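Trollska Folier Indoor Trainer: Review After One Winter

Price when tested: 302 dollars, wheel-on version
Tested by: Tamara Coman

The Folier is the cheaper of the two indoor trainers Trollska sells. It clamps the rear wheel of your own bike against a steel roller, and a magnetic brake behind the roller sets the resistance. I put it under my old aluminum road bike in November and took it off in April, when the roads were clean enough to race on again. In between it got used four or five times a week, mostly at 6 in the morning before work.

I ride in the second category for a club team and I'm not a strong sprinter. Most of what I do indoors is steady work with a few hard blocks, plus one session a week of short efforts. I say this up front because the Folier suits the first kind of riding better than the second.

Setup

The legs fold out and lock with two pins. You swap your rear skewer for the steel one in the box, drop the bike in, and close the lever on the left side. The right side has a threaded cup that you set once. After that, the bike goes in and out in under a minute.

The roller is pressed against the tire with a knob at the back. The manual says two full turns after contact. I found that a little light on cold mornings, when the tire slipped on the first hard effort, and I settled on two and a half. Use an old tire or a trainer tire. My worn training tire lasted the winter, but it is squared off now and went straight into the trash.

There is no front wheel block in the box. Buy one, or use a thick book like I did until Christmas.

Resistance and power

The Folier talks to most training apps over Bluetooth or ANT+. Mine paired the first time and dropped out twice all winter, both times in the middle of a group ride. Pedaling easy for a few seconds brought it back.

I compared its power numbers with the crank meter on the bike. After a 10-minute warmup and a spindown, the trainer read a few watts high at an easy pace and was very close at threshold. Skip the warmup and it reads well over. Over a long session it drifts upward again as the tire heats, so I did a second spindown halfway through anything over an hour.

In erg mode it takes a while to reach the target. For an effort of three minutes or more this doesn't matter. For 15-second sprints it does, because the effort is nearly finished by the time the brake catches up. I switched to plain slope mode for those and used the gears.

Simulated climbs stop getting harder at 6 percent. If you want to practice grinding up something steep in your lowest gear, this is the wrong machine.

Noise

Liudmyla Nechyporuk, a teammate, has the direct-drive Trollska in her apartment, and I rode hers for an afternoon so I could compare. Hers is quieter by a wide margin, and what you hear is mostly the chain. The Folier hums, and the hum climbs with speed. In my garage it's no trouble. With a bedroom below, I would get a mat and still expect a complaint.

Long rides

The longest I managed was a shade over 4 hours, on a wet day in February when the club ride was called off. The frame stayed put and the clamp didn't loosen. The brake housing got too hot to touch. Sweat is a bigger problem than anything in the trainer itself, and the top of the roller bracket has some rust where I didn't wipe it down. A towel over the top tube would have saved it.

You also have to plan the food. Indoors I drink nearly twice what I drink outside, and I kept everything within reach on a stool: two bottles, rice cakes, a small bag of salted potatoes. Theerawat Inthanon, who coaches our team, wants us eating on the trainer just as we would in a stage race, on the clock and before we feel hungry.

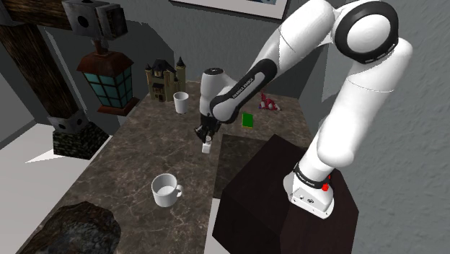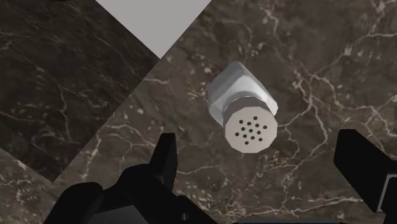
Who should buy it

Riders who train indoors for part of the year, have a garage or a ground floor, and mostly do intervals longer than a minute. If you already own a power meter, pair the app to that for your numbers and let the trainer handle the resistance only. It worked better for me that way.

Track riders, criterium specialists and anyone in an upstairs apartment should save for direct drive.

Good points
Stable, even out of the saddle
Quick to get the bike in and out
Close on power once warm
Folds flat enough to go behind a door

Bad points
Slow to respond in erg mode
Loud above a moderate pace
No front wheel block in the box
Bracket paint chips and then rusts

Score: 7 out of 10

Next month: Sofia Quintela tests the Hukano winter bib tights.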